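I've had the Cukwood picnic set since May, and I'm still pretty happy with it! The bag is the star – it wipes clean, it zips all the way around, and it fits under a train seat. I didn't love the strap, though. It digs in once you've packed drinks, and the buckle slid twice on the walk up to Plollstead. The blanket is thinner than I'd like (bring a second one if the grass is damp), but it folds up small and my kids fight over it, so there's that. I'd buy it again, maybe on sale.

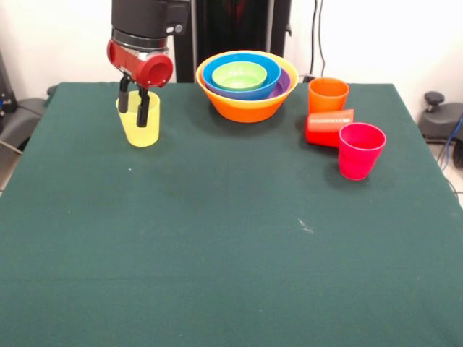
Emese Katona: Mine slid too, so I tied a knot behind the buckle and it's been fine. Agree on the blanket – we use ours in the car now.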